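Can a machine do the washing up yet?
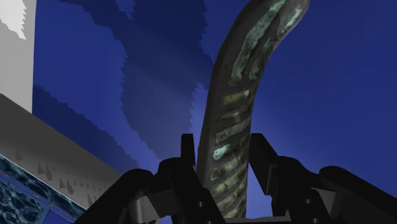 Members have been asking since the spring newsletter whether any of the automation work going on at Onddale is ever going to be useful to people who run a small shop or a busy house. The short answer is that some of it already is, in narrow ways, and most of it isn't. The longer answer takes up the rest of this item.

Suleiman Shehu spoke at our last supper meeting and was good enough to stay for questions until the hall had to be locked. He has spent most of his working life on grippers, which he says is the unglamorous end of the trade. His view is that the arm itself has been a solved problem for years. You can buy an arm that will return to the same spot all day long. What you can't easily buy is a hand that will pick up whatever happens to be on the bench.

Much of the practice now happens in simulation. A computer-drawn gripper closes on computer-drawn objects, and the objects are made deliberately awkward: long, curved, patterned, badly lit. Shehu said the odd colours and hard shadows have their uses. If a program only ever sees a plain grey block on a plain grey table, it will be lost the first time it meets a striped tea towel. His group runs 500 simulated grasps for each new shape before anyone tries it on real equipment. A curved shape is harder than a straight one, as the fingers have to meet it squarely at the point where they close, and the weight of the rest may be well off to one side.

Anyone who has picked up a full watering can by the wrong part of the handle will understand the difficulty.

Tomás Noonan gave the shop-floor side. He manages the packing room at Ziltwood, where they trialled an arm on the dispatch bench from May. It was set to move cartons of one size from the conveyor to the pallet, and it did that well. It was then tried on mixed orders, and the results were poor. Soft packets sagged, round tins rolled, and anything in clear plastic confused the sensor. On mixed orders a person packed 100 items in the time the machine managed 18. Ziltwood has kept the arm for cartons and gone back to people for everything else. Nobody was let go. Noonan said the staff were glad to be rid of the cartons, which are heavy and dull.

He was asked about cost. The purchase price was less of a worry to him than the time spent setting up. Each change of product meant somebody sitting down with a laptop for most of a morning, and for a small business that is a person not doing their own job.

As for the home, the news is mixed. Robot vacuums are common now and do a fair job on flat floors with no cords lying about. Mowers are getting there. Both work by pushing something over a surface, and neither has to hold anything. Folding laundry, emptying the dishwasher and putting away the groceries all need a hand, and there the machines are slow. Shehu showed a clip of an arm unloading a dish rack of plastic cups. He told us it had been sped up so the audience wouldn't fall asleep.

A firm called Illura has been advertising a kitchen helper and taking deposits. Two members asked whether they should put money down. Neither speaker wanted to comment on a product they hadn't handled. Shehu did suggest asking any seller three things: what it does when it drops something, whether it has been tried in a kitchen the seller didn't build, and who comes out to fix it.

The Osagie workshop has offered to host a visit for up to 18 members so people can see a gripper at close range and try the controls. Closed shoes are required and long hair must be tied back. There is parking at the rear, off the laneway. Put your name on the sheet at the front desk, or send us an email if you can't get in. Speakers' notes are in the reading rack and may be photocopied at the usual rate.

Print this item | Email to a friend

Contact the newsletter desk | © 2020 | Back to top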